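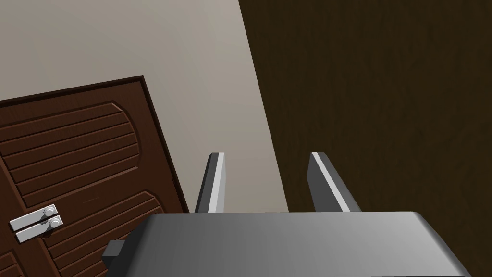
Week 5 notes: what changes for the people

Okay, so on Wednesday we got stuck on the Toltgate case and I promised to write it up properly. Toltgate is the storage firm where Millero put in robots to do the evening door round — 43 doors, every latch checked and shut. Before that, Syahrul Gunawan and one coworker walked it by hand in 30 minutes.

What I find so interesting (and I got a bit carried away in class, sorry!) is that the walk was also when those two talked. They'd notice a damp smell, a stiff bolt, a tenant who seemed upset. None of that was in the job description, so none of it went into the plan for the robots.

Now Syahrul starts at 8 and reads the overnight list. He likes the hours. He misses the walk — his word was "lonely," and I'd like you to take that seriously in your papers.

Read the Purba chapter before next class, and bring one task from a job you've had that was never written down anywhere. Half a page is plenty.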